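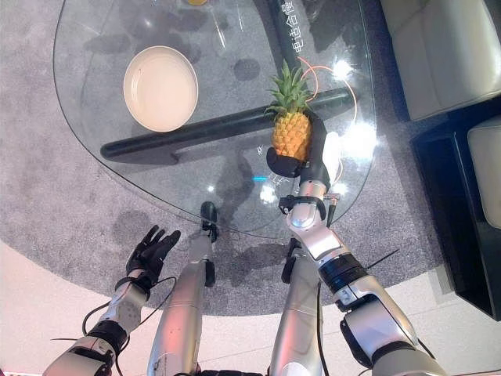

Llegamos a la demostración de Drirnora con Griet Claeys a media tarde, cuando ya habían empezado con la fruta. La tarea del día era recoger una pieza de la mesa de cristal y llevarla al cuenco blanco. Floor De Smet, que dirige las pruebas, prefiere el cristal porque los reflejos complican la estimación de profundidad. Con la piña, el agarre se planifica por el costado y se evita la corona.

Pregunté por la frecuencia del lazo de control: 60 Hz. El registro de Plirnura guarda 208 intentos, todos con la misma mesa. Griet quiso saber cuántos eran fallidos y no le dieron la cifra.

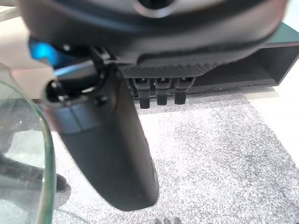 Drirnora, diciembre, 18:40

Segunda parte, dedicada a la pinza. El dedo es ancho y algo aplanado, con el extremo redondeado. La articulación lleva una varilla metálica en diagonal, de acceso incómodo para el destornillador según Gerrit Aerts. Anoto que cambian los dedos cada 6 semanas.

Discutimos la calibración de la muñeca. Gerrit la repite al comienzo de cada sesión; yo la haría también a mitad. Pendiente: pedir a Wilma Segers la hoja de tolerancias y comparar con la de Pranis.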